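Andelholm Help – Robots and Automation

Teaching a fruit pick by teleop, hand keeps coming in wrong for the grab

Posted by bimley_bench, 01/07/2018

Ok so quick background. Humanoid, two arms, five finger hands, and I'm recording demos by remote control for a simple put-it-in-the-basket task. Fruit on a white cubby shelf, red basket in the left hand, right hand does the picking. Two of us take turns driving. Been at it since June.
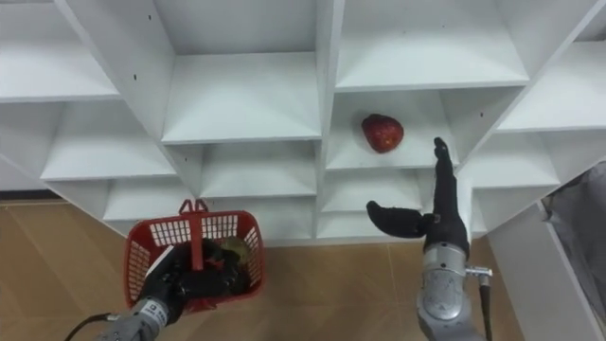
Trouble is the thumb. I come up to the shelf with fingers straight up and the thumb stuck out sideways, and from there I have to roll the wrist before I can close on anything. In a cubby there's no room to roll. I hit the divider, back out, try again, and all of that ends up in the recording. Then the trained policy does the same dance. It even does the backing out part, when it didn't hit anything!!

Also not sure if I should keep the basket in the left hand the whole time or set it down and pick it up at the end. Tried both. Setting it down is a lot easier on my arm but then the demos don't match each other.

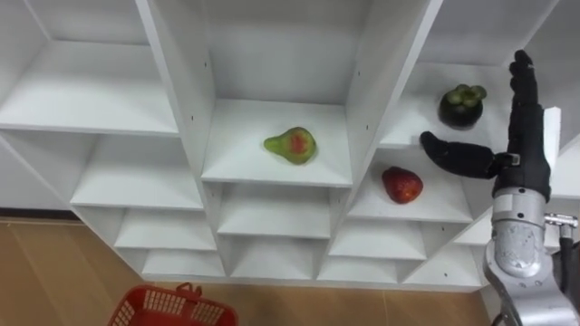 Photo: bimley_bench

Three fruits per run at the moment, pear and mangosteen and the red one. The red one is the worst, I don't know why. Maybe the lower shelf. Do I need to redo everything or can I trim the bad bits out? I've got 1,973 demos counting the ugly ones and would realy rather not start over.

meltier_dan_no_more

Don't redo everything. Sort first.

Pull every demo where you touched a divider and put them in their own folder. Don't trim the middle out of them – you get a jump in the arm position and the policy learns the jump. Trimming the start or the end is fine. If you sit there for 11 seconds at the beginning deciding what to do, cut that.

For the thumb, roll the wrist BEFORE you get to the shelf. Stop a forearm's length out, set the hand the way it has to be for the grab, then go straight in. Straight out again too. Do that every single time, both drivers. If one of you rolls early and the other rolls late you've got 2 different tasks in one dataset and it'll average them into something useless.

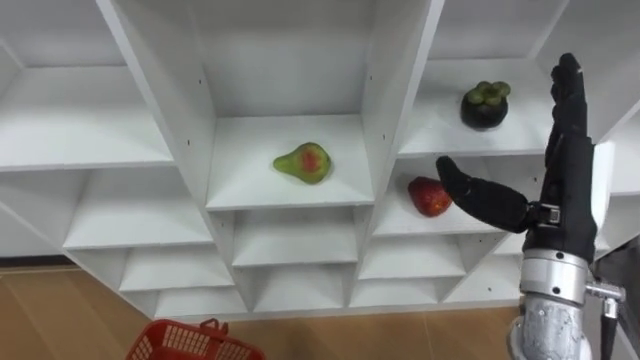

Pick a fixed order as well, top shelf down or left to right, doesn't matter which. Write it on tape and stick it on the desk. We let people choose and the thing would hover between two fruits and never commit.

Basket – hold it or don't, but pick one. If you hold it, park the left arm in the same spot at the start of every run. I'd hold it. Setting down and picking up is another whole skill and it needs its own demos, a lot of them.

arthur_shopfloor

had same problem, it was lag. check your lag

teleop_tuesdays

Agree with most of the long answer, less sure on fixed order. If you ever want it to handle a missing fruit you need variety. What I'd do is fixed order for the first batch, get it working, then record a second batch with fruit left out or moved to other shelves. Same driving style in both.

Other thing, record from a second camera off to the side if you aren't already. From the head view the hand covers up the fruit right when you need to see it, and you can't tell if you're over it or behind it. 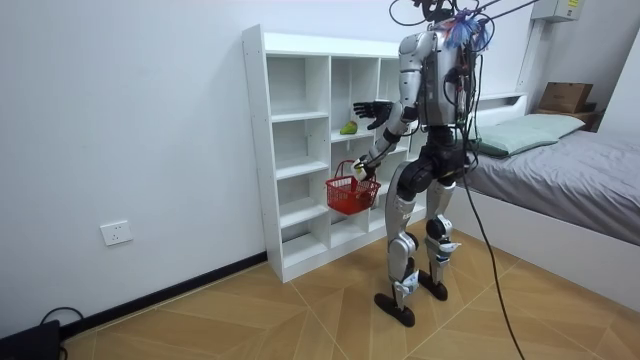
Go slow on the last bit of the reach. Like, slower than feels sane. Fast in open air is fine, slow once the fingertips pass the shelf edge. Open the hand before that point and not after, otherwise you knock the pear to the back and then you're fishing for it.

And keep the failed ones somewhere, don't delete. You may want a few recoveries later on, clean ones, where it misses and tries agian on purpose. Just don't mix them in yet.

bimley_bench

Thanks all. Rolling early helped right away, it's a lot less tiring too. Lag was fine, I checked. Sorting the old ones tonight, will post back when the retrain is done. Still stuck on the red one if anyone has ideas.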